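Totport Table Play Set: Set-Up Guide
Section 4: Laying the small table

This is the part we love best! Once the table is up (see Section 3), a few simple pieces turn it into a place for a pretend lunch, and you can change the menu as often as you like.

1. Spread a plain cover over the tabletop and smooth it toward the edges. A few wrinkles are fine.

2. Stand the jar in a back corner with its lid screwed on tight. A jar filled up to two-thirds looks generous and still has room for a good shake.

3. Set the round plate a little left of center. Orange is our favorite — everything looks cheerful on it.
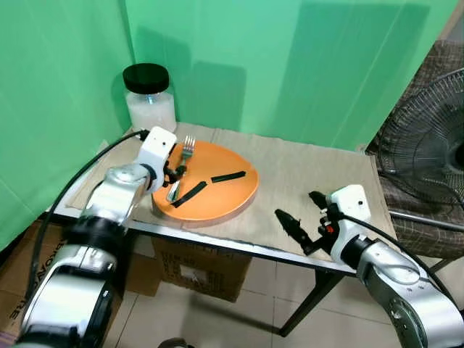 4. Lay the black strips on the plate with a gap between them. They can be licorice, seaweed, grilled eggplant, whatever your cook decides.

5. Rest the fork on the left side of the plate, tines toward the back of the table.

CAUTION: The strips are pretend food. Keep them away from children who still put things in their mouths, and pick up any spilled filling right away.

NOTE: Hala Sabbagh, who wrote the menu cards, likes to begin with just the plate and fork and bring in the food at "serving time." Try it both ways!
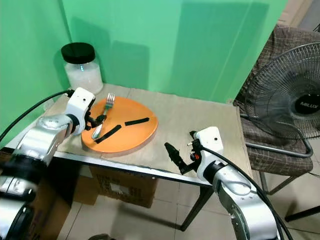
Can I use a plate from my own kitchen?
Any light plate with a slightly raised rim works well, and the rim helps keep the strips from sliding off.

6. When lunch is over, lift off the fork and strips first, then the plate. Move the jar last, with one hand under the base.

Spare strips are listed in the parts table under item 1017.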